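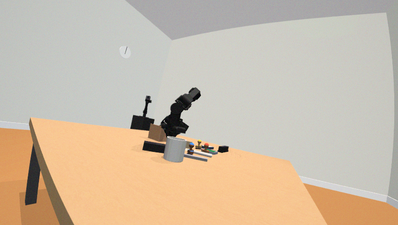

I got to the consulate forty minutes early and still ended up ninth in line, which my mother would say serves me right for stopping to buy a pastry. I was there to vote. I've lived in the States most of my life, I pay taxes here, I complain about the potholes here, and every so often I put on a decent shirt and take two buses to help choose the government of a country I left when I was 10.

People have strong feelings about this! My neighbor, a sweet man who brings in my packages, once asked me over the fence why I should get a say in a place I don't live. I gave him some mumbled answer about grandparents. Then I went inside and stewed over it for a week, and I suppose I've been stewing ever since, because that's how this article got started.

The first person I called was Debora D'Amico. Debora spent most of her working life behind consular windows and has opinions about all of it (the pens, the glass, the chairs, foreign ministers of every party). She retired in April and answers her phone on the first ring now.

"You think the vote is the big thing," she told me. "The vote is one afternoon. The rest of the time it's passports, and a baby with two last names, and a man crying because his father's pension stopped. You should write about that."

So, fine, Debora, a little about that. A consulate is the only piece of government most of us living abroad ever touch. You can read all the joint statements you like about warm ties and shared values, but what you remember is whether the person at the window was kind to your aunt. Mine was treated beautifully once, over a lost birth certificate, and she has defended that country's foreign policy ever since, including parts of it I'm fairly sure she doesn't understand.

The trouble is that consulates cost money, and small ones are easy to close. The one in Flinton is down to 4 staff, and they cover a stretch of territory that takes most of a day to drive across. Zixuan Bai, who teaches international relations at the community college there, took me past it on a rainy morning. I walked right by the door. It's between a dentist and a place that fixes phones.

"Ambassadors get the flags," Zixuan said. "This office gets a doorbell."

We had noodles afterward and argued about it for a good two hours. Zixuan thinks overseas citizens ought to have their own seats in parliament, the way some countries already do it, so there's somebody in the building whose job is to pester the foreign ministry. I used to think that was silly. How would one person represent a retired welder in Ohio and a grad student in Osaka? But then my own district back home has a shipyard and an opera house in it, and the same poor woman represents both, so maybe I'd better drop that argument.

Not everyone's on board. Parvaneh Daneshvar, a lawyer who handles dual nationality cases, thinks people like me should have our vote phased out after a certain number of years away, and she said so very cheerfully while pouring me tea. Her own limit would be 22 years. Why 22? "Long enough to raise a child and send her off," she said. "After that you're voting for the country you remember."

That one stung. I do vote for the country I remember, a little. I still get cross about a train line they tore up before I was in high school.

Parvaneh also sent me home with a stack of reading on a treaty I'd never heard of, a tidy little arrangement that lets people add up their working years in both countries when they claim a pension. It runs out in 2039. If you're in your fifties and you've split your career down the middle, that date matters more to you than any state visit, and I'd bet most of the folks standing in line with me had no idea. I sure didn't. I've since asked three candidates what they'd do about it. One wrote back to thank me for my interest in agriculture.

Anyway, the line moved. The woman ahead of me had brought her teenage son, who was voting for the first time and had gotten a haircut for it, and she took his picture at the door while he begged her not to. Inside they checked my name, handed me a ballot folded in quarters, and pointed me to a booth with a wobbly shelf. I took my time. I read every name, even the joke parties, and then I slid the thing in the box and said thank you to a man in a tie who looked like he hadn't had lunch.

I told my neighbor about it that evening. He wanted to know who I'd voted for, and I said that was between me and the shipyard.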